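Home > Threads > Corporate relocation and mobility

Search posts Search

Latest Threads Topics Archive Log in

1/ Lump-sum relocation policies are being rewritten at a lot of mid-size employers this year. I spent February on one of them, for Anden. Notes on what changed in the policy and what it did to the workload.

2/ Old setup: one flat payment per move, paid on the first paycheck after the start date. Same amount for a renter moving one state over and a homeowner with a full household. Exceptions went by email to whoever in HR answered.

3/ Exceptions were the actual program. Of the last 400 moves, 63 had a second payment attached. None of those second payments were in the budget line, because the line only covered the flat amount.

4/ New setup has 3 tiers: renter, homeowner, and short-term assignment. Tier is set by the offer letter, not by the manager. If the letter is silent, the move doesn't get initiated.

5/ Tax gross-up. The old policy said "the company will assist with taxes." That sentence has no number in it and payroll read it differently at each site. Replaced with a stated method, applied to the full benefit, with a true-up at year end.

6/ Repayment agreement. Term is now two years, prorated monthly, signed before any money goes out. Previously it was signed at orientation, after the payment had been scheduled. Check your state rules on deducting from final pay before you copy this.

7/ Household goods: moved to direct bill through Onyshchenko for the homeowner tier. Renters keep cash. Direct bill means the carrier invoice has to be audited against the survey weight. Put the audit in the contract with the carrier, with a deadline for disputes.

8/ Temporary housing is the line that drifts. Fixed number of nights per tier, extension only on written request from the employee before the last week. Late requests are the employee's cost.

9/ Systems. Zovix holds the authorization, payroll holds the payment, and they do not share an employee ID until the start date. Interim fix is a key built from requisition number plus last name. It breaks on rehires.

10/ Reporting: one file, sent every Monday. Open authorizations, committed spend, paid spend, repayment balances. Finance wanted a dashboard. They got the file first and have not asked again.

11/ Still open: international assignments out of the Visusar office. Those sit under a separate policy with its own tax provider, and the definition of "short-term" does not match ours. Will post when the wording is settled.

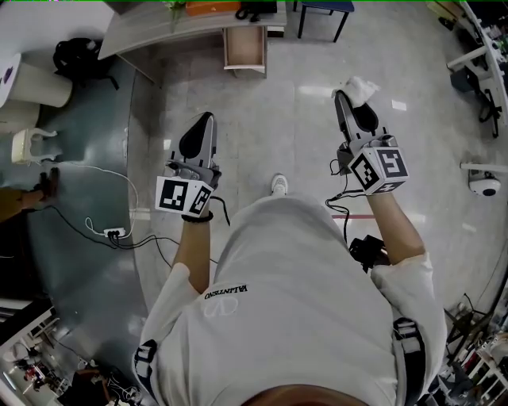
Gray T-shirt with VALENTINO on the front, a gripper in each hand.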